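Automation Notes: The 391 lessons of Drokelen

I went up to the Drokelen open afternoon on Wednesday with low hopes and a notebook, and I came home with a full notebook. The subject was teaching by demonstration. A person does the job, either by grabbing the arm and pushing it through the motions or by driving it from a desk with a pair of hand controllers, and the software is supposed to learn the job from the recordings. No code, says the flyer. Anyone on your floor can do it, says the flyer.

I'd like to know who wrote the flyer, as I doubt they ever sat at the desk.

The job on show was about as plain as a job gets. Pick up an odd-shaped rock with a two-finger gripper, hold it, put it down somewhere else. All of it was done in simulation, on a rendered marble surface, and the controllers moved a rendered arm. Drokelen's people were open about that when asked. The slide deck was less open. It used the word "robot" on every page and "simulated" on one.

They had 391 recorded demonstrations behind the trained version. That number went by quickly in the talk, and I asked to have it again. Then I asked how many had been thrown out to get there, and the speaker had to look it up. They recorded 1107 and kept 391. So when you read that a robot learned a task from 391 demonstrations, someone sat in a chair and did it 1107 times, and someone else (or the same tired person) went through the lot and decided which ones counted.

That someone was Yolanda Szabo. She ran most of the sessions and was the best thing about the afternoon. She told me that the early recordings were mostly bad because she was learning the controllers while the machine was meant to be learning from her. She would close the fingers too soon, back off, come in again at a new angle. A model trained on that picks up the dithering along with the grip. "It copies your nerves," she said. She'd drop any take where she had stopped to think.

I find that worrying, and I told her so. Stopping to think is a fair share of skilled work. If you cut every take where the person paused, what you have left is a record of someone who never has doubts, and I've worked with a few of those.

She didn't argue. Her answer was that the pauses could be labeled and kept, and that she'd asked for it, and that it was on a list.

I had a turn at the desk myself. You wear a headset or you don't (I didn't, I get seasick) and you squeeze a trigger to close the fingers. You get no feeling back through your hand at all. With a real rock you know by touch whether you have it, and your wrist makes up for the lopsided weight before you've noticed. On the controllers I was judging by eye alone, from a view low down behind the fingers where the gripper itself blocks a good part of what you want to see. The lower end of the thing you're holding goes down behind the palm and you just have to trust it. I dropped mine twice. Mine would have been among the takes that got binned, and rightly.

Then there's the older way, hand guiding, where you take hold of the real arm and walk it through. Fernandes had a table in the hallway making the case for it. I have more time for this one. You feel the joints, you find out quickly where the elbow won't go, and a person who has done the job by hand for years can pass on something of how they do it. The drawback is that you are standing in the way of everything, and you tire. Their rep said 30 good demonstrations would do for a simple part. I asked what happened when the part changed. You do another 30. And if the bin moves? He said it depended how far.

It always does depend how far. I have been to a lot of these now, and the same question has never been answered straight: how different can the real day be from the day you recorded? A rock is a fair choice of test object in that respect, and I'll give Drokelen credit for it. It has ridges and corners and no two faces alike, so you can't get by on grabbing a neat block at its middle. But they trained on a set of rocks and tested on the same set, in new positions. I asked for a run with a rock it hadn't been shown. That was also on a list.

As for results, they ran 809 test attempts before the event and gave a success rate on a slide. I'm not going to print the rate. "Success" meant that the rock left the surface and stayed up for a moment. Whether it was put down in the right place was scored separately, and that score wasn't on the slide. If one of our readers ran a packing bench on those terms they'd be looking for work by March.

What would change my mind? I'd want the number of discarded takes printed next to the number kept. I'd want at least two people doing the demonstrating, so we can find out whether the machine has learned the job or has learned Yolanda. And I'd want to see the trained behavior moved across to a real gripper and a real rock, with the drops left in. Braren tried something like that last year with bagged parts, and their report was short and rather glum, and I learned more from it than from any launch event I can remember.

I don't think the idea is a bad one. Showing is how most of us learned our trades, and a small shop that can't pay a programmer could use it tomorrow if it worked as sold. But it costs hours, those hours belong to somebody, and so far they don't appear in anybody's price list. When I asked what a day of demonstrating should be billed at, I was pointed toward the coffee.

Zodine has its own session next month, on remote teaching over an ordinary internet line. I've put my name down. If any reader has tried it with a bad connection, write in before then, and tell me what the lag did to your grip.

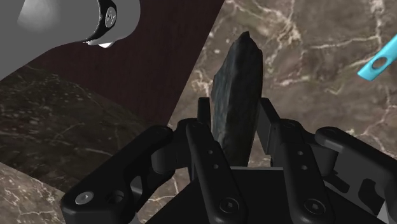

Simulation view: a rock held in the two-finger gripper. Credit: Drokelen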